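机器人也会"手滑"——为什么它夹不住相框?

小朋友们好!今天讲一个出错的故事。时间不多,讲快点。

先问一句:你摔过东西吗?杯子?碗?肯定摔过吧。机器人也摔。而且摔得很响。

## 四月的那个下午

有个工作间叫 Beltari。里面有一台机械臂,名字叫 Goteo。它的活儿是整理房间里的小摆设:拿起来,挪一挪,放好。听着简单吧?

那天下午两点多,Goteo 要拿一个相框。手指伸过去,合上,往上提……

啪!

相框掉了。玻璃裂成一条一条的。Goteo 呢?它还在继续往上抬,抬到顶,转过去,张开手指,认认真真地"放下"了一团空气。

它不知道自己手里什么都没有。

工程师 Oda Myklebust 跑过来,按了红色的大按纽。红按钮就是急停,一按,机器人马上不动。然后大家才去扫玻璃。

记住这个顺序!先停机器,再靠近。大人也一样。

## 到底哪里坏了?

Oda 一样一样查。

**电机?** 好的。力气够。

**眼睛?** 机器人的眼睛是摄像头,装在手腕旁边。也是好的。不过有个麻烦:相框里面有玻璃,玻璃会反光。一个小亮点,你一看就知道是光。机器人可不一定知道,它可能把亮点当成别的东西,位置就算偏了一点点。

一点点是多少?那次是 2 毫米。比你的指甲盖还窄得多。

**手指?** 找到了!问题主要在这儿。手指里有个小零件,叫"力传感器",专门管"我夹到东西没有、夹得紧不紧"。它的一根线松了。线一松,传回来的数字就不动了,老是 8,老是 8。夹着东西是 8,空着也是 8。Goteo 看见 8,就以为:嗯,夹住了。

你可以试试:冬天戴很厚很厚的手套,闭上眼睛,去拿桌上的一支铅笔。拿到没有?不太好说吧。Goteo 那天就是这种感觉。

所以是两个小毛病碰到一块儿了。位置偏一点,手指又"没知觉"。单独一个可能还没事,加起来就——啪。

夹相框本来就难。要让两根手指一左一右,正好把框边留在中间,像下面这样。粉色框的边在两根黑手指之间,旁边还有一个绿色的框,手指往右多走一些就容易碰到它。

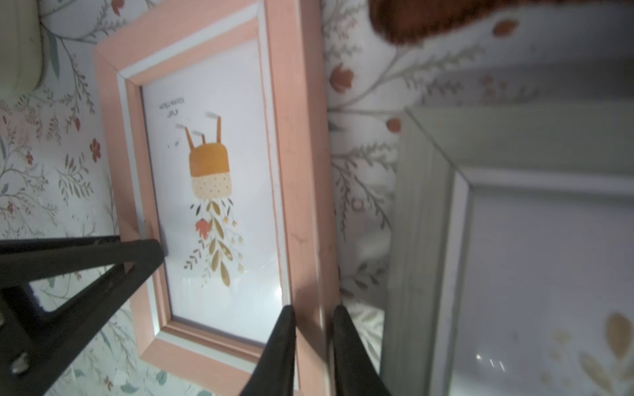 ## 后来怎么修的

1. 换线。新线加了一个小卡扣,拽也拽不掉。
2. 加一条规矩:提起来之前,先轻轻捏一下,数字必须变。不变?停下,叫人。
3. 再加一条:提到一半,用摄像头看一眼。东西还在不在?不在就别演了,停。
4. 练习的时候,真玻璃换成塑料片。掉了也不扎手。

然后是测试。测了 2000 次!是的,两千次,拿起放下拿起放下。Oda 说她做梦都在听"咔哒咔哒"。

结果:有 7 次没夹好。可是这 7 次,Goteo 都自己停住了,亮黄灯等人来。一个都没摔。

没夹好也算成绩好?对呀。机器人会出错,这很正常。关键是它得*知道*自己错了,然后停下来。工程师管这个叫"安全停止"。

## 几个词,记一下

- **夹爪**:机器人的手。Goteo 的只有两根手指,没有大拇指小拇指之分。
- **传感器**:机器人用来"感觉"的零件。有的管看,有的管摸。
- **急停**:红色大按钮。紧急时候按的,不是玩具,别的时侯不许乱按。
- **故障**:哪里坏了,或者哪里没按想的那样干活。

## 如果你去参观

站在黄线外面。机械臂看上去不动,不等于关了,它可能正在等下一个命令。东西掉进去了也别伸手捡!叫大人,等机器停好再拿。

看到碎玻璃也一样,不要碰,往后退,喊人。

## 动手玩一玩

找两根筷子,一个空的纸盒。一只手拿一根筷子,从两边夹住盒子的边,慢慢提。

再让朋友把盒子稍微转歪一点,再夹。

难多了吧?盒子里放块橡皮,再来一次。看看它往哪边滑,画下来,带到班上给大家讲讲。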